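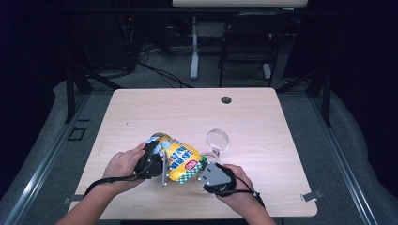 Workshop tips: handling rules for hand-held grippers at the bench

These are the rules we use at the Madstead bench for paired hand-held grippers. They cover thin film packages, glass and cables. Belmiro Coelho wrote the first set and Graham Pilkington revised it on 3 May 2026.

Before starting

Check that the table clamps are tight. Run each cable down its own side of the table and leave enough slack to reach the far edge. Cables must not cross between the operators' wrists. Roll sleeves above the elbow or wear short ones.

Wipe the fingertips with a dry cloth. Grease from one package shows up as slip on the next.

Film bags

Take the bag near both ends, one gripper at each. Close slowly until the film creases, then stop. More force does not improve the hold and can split the seam. Keep the tips off the seam itself.

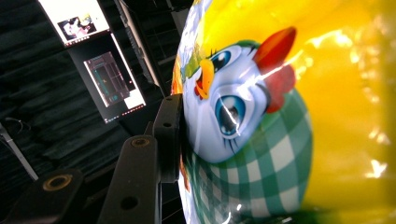
Shiny film throws glare into a wrist camera. If the printing washes out, tilt the bag a few degrees before moving the lights. Do not flatten a bag to remove wrinkles. A wrinkled bag is a normal bag and the work should include it.

Retire a bag when it leaks air or a corner tears. Write the bag number on the sheet; the last one retired was 151.

Glassware

A stemmed glass may be laid on its side, clear of the table edge. Clear glass is hard to see on pale wood, so find it by eye before each move. Never lift a glass and a bag in the same grip. If a glass chips, stop, set both grippers down and clear the whole table, including the floor under it.

Screws and inserts

Brass inserts in plastic parts strip easily. Start every screw by hand and finish with the short key. We use the Vávra key set from drawer 74. Power drivers are not allowed on finger mounts.

Breaks

Change operators after 2 full sheets. Put grippers down with the fingers open and the cable side facing away from the edge.

Faults go in the Otow log under the gripper's own number. Spare fingertips are in the Nukby bin, second shelf. Reorder when the bin card turns red.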